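Anschlussfinanzierung: Anmerkungen zum Ablauf der Zinsbindung

Im März endet die Zinsbindung des Darlehens, mit dem ich meine Wohnung in Misent erworben habe. Da mich in den vergangenen Monaten mehrere Zuschriften zu diesem Thema erreicht haben, lege ich die wesentlichen Schritte und die dabei gewonnenen Erkenntnisse nachfolgend dar. Die Ausführungen geben meine persönliche Erfahrung wieder und ersetzen keine Beratung.

Ausgangslage

Die Restschuld beläuft sich auf 46 Prozent der ursprünglichen Darlehenssumme. Die bisherige Bank, das Bankhaus Hinrichs, übersandte acht Wochen vor Fristende ein Verlängerungsangebot. Dem Schreiben war eine vorausgefüllte Annahmeerklärung beigefügt, eine Aufstellung alternativer Laufzeiten fehlte. Ein solches Angebot kann ohne weitere Prüfung unterzeichnet werden, und viele Darlehensnehmer verfahren so. Ich habe davon abgesehen und zwei Vergleichsangebote eingeholt.

Prolongation, Umschuldung, Forward-Darlehen

Bei der Prolongation bleibt der Vertragspartner derselbe. Eine erneute Einreichung der Objektunterlagen entfällt in der Regel, ebenso die Änderung im Grundbuch. Bei der Umschuldung löst ein neues Institut die Restschuld ab, wofür die Grundschuld abzutreten ist. Die hierfür anfallenden Kosten werden häufig überschätzt. In meinem Fall wurden sie mit 196 Euro veranschlagt.

Das Forward-Darlehen sichert den Zinssatz vorab gegen einen Aufschlag. Für mich kam es angesichts der kurzen Restlaufzeit nicht mehr in Betracht. Wer noch ein Jahr oder länger Zeit hat, sollte sich die Konditionen zumindest nennen lassen.

Unterlagen

Das Institut Favell verlangte für die Prüfung Einkommensnachweise, einen aktuellen Grundbuchauszug, die Wohnflächenberechnung, die Teilungserklärung sowie die Protokolle der letzten Eigentümerversammlungen. Insgesamt umfasste die Einreichung 23 Dokumente. Die Wohnflächenberechnung lag mir lediglich als unleserliche Kopie vor und musste bei der Hausverwaltung neu angefordert werden, was über zwei Wochen in Anspruch nahm.

Herr Erasto Mohamedi von der Finanzierungsvermittlung Peltstead wies mich darauf hin, dass die Sondertilgungsrechte des Altvertrags nicht automatisch in den neuen Vertrag übergehen. Im Angebot des Bankhauses Hinrichs waren sie tatsächlich nicht mehr enthalten. Auf schriftliche Nachfrage wurden sie ohne Zinsaufschlag wieder aufgenommen.
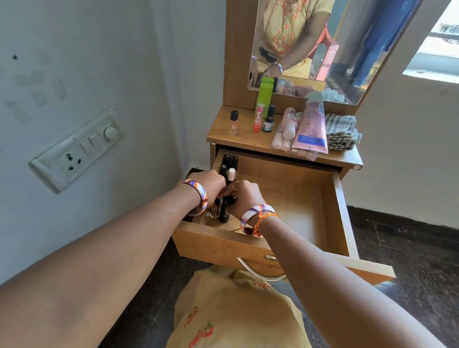

Griff in die offene Schublade eines Schminktischs.

Wahl der Tilgung

Ist der neue Zinssatz höher als der bisherige, steigt bei gleicher Rate die verbleibende Laufzeit. Ich habe mich daher für eine höhere monatliche Rate entschieden und im Gegenzug das Recht vereinbart, den Tilgungssatz während der Zinsbindung zweimal anzupassen. Der Effektivzins der drei Angebote lag eng beieinander. Ausschlaggebend waren letztlich die Nebenbedingungen.

Den Vertrag habe ich mit der bisherigen Bank geschlossen. Die unterzeichneten Unterlagen wurden fristgerecht zurückgesandt, die Bestätigung steht zum Zeitpunkt dieses Beitrags noch aus. Über die Behandlung der Bereitstellungszinsen bei einer Modernisierungsfinanzierung werde ich gesondert berichten.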